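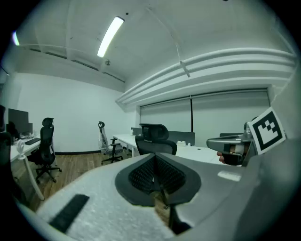
The Grey Chair

Prodromos Economou had been at Bramach for eleven years and in that time had sat on three chairs. The first was green and belonged to the old building. The second lost a wheel. The third was the grey one, and he had got it by coming in early on the day they were handed out and choosing it before anyone else was up the stairs.

On Sunday he let himself in with the side-door key and put the lights on. The firm was moving to the Pappas building at the end of July and everything had to be marked as going or staying. He had said he would do the chairs. Christos Margaritis was going to do the desks, and arrived at ten with two coffees and no pen.

"How many have we got?" Christos asked.

"The list says fifty."

"And how many are we taking?"

"As many as are any good."

They started by the window. The method was simple. Prodromos sat down, leaned back, raised the seat and let it drop. If the chair did all that it got a yellow sticker. If it didn't, it got a strip of tape across the back and Christos wheeled it to the wall by the lift. Most of them had something wrong. One leaned to the left. One sank slowly, so that Prodromos found himself looking at the desk from lower and lower down while Christos told him about his daughter's driving test.

"She hit a bollard," Christos said.

"Hard?"

"Hard enough for the man to write it down."

By half past eleven they had reached accounts. Under one of the desks Christos found a box of Stestulero catalogues, still sealed, and sat on it to drink his coffee. He opened the top one out of curiosity. The new chairs were in there, the ones that had been ordered for the directors.

"Guess what these cost," he said.

"I don't want to know."

"Two thousand, six hundred and seventy-nine."

"For the lot?"

"Each."

Prodromos took the catalogue and read the page himself. Then he handed it back and went on with the stickers.

He left his own chair until last. He knew what was the matter with it. The seat was sound and the wheels ran straight, but the back had begun to give in the spring, and when he leaned on it there was a click from low down near the post. He had got used to sitting forward. His wife said he had started sitting forward at home as well, at the table and in the car.

He sat down and leaned back. It clicked.

"That's a fail," said Christos.

"It's always done that."

"You failed one for less over there. You failed the sales one for squeaking."

This was true. Prodromos got up, turned the chair round and crouched behind it. He tried the post with his hand and felt it shift a little. He pushed at the back and it came with him. There was a bolt that wanted tightening, or perhaps a new bolt altogether, and he had nothing with him but a door key and a roll of stickers.

"I could bring a spanner in tomorrow," he said.

"The van people want the list tonight."

"I know they do."

Christos went off to fill a bottle at the Purero tap in the kitchen. It was a slow tap. Prodromos could hear it from where he was, and he stayed crouched for as long as it ran. He thought about the morning he had picked the chair out. It had been raining, and he had carried it up himself because the lift wasn't working, stopping on each landing to change hands.

When the tap stopped he stood up. He peeled a yellow sticker off the roll and pressed it on the underside of the seat, where the others had theirs.

Christos came back, drinking. He looked at the chair and at the row by the lift, and he must have seen that the row was no longer than before.

"So what do I write down for yours?" he said.

"Going."

Christos had borrowed the pen by then. He wrote it down.

They did the desks after that, which took until three, and Prodromos held the other end of the tape measure. At the door he put the lights out, then asked Christos whether he had such a thing as a spanner at home, a small one, and Christos said he had two.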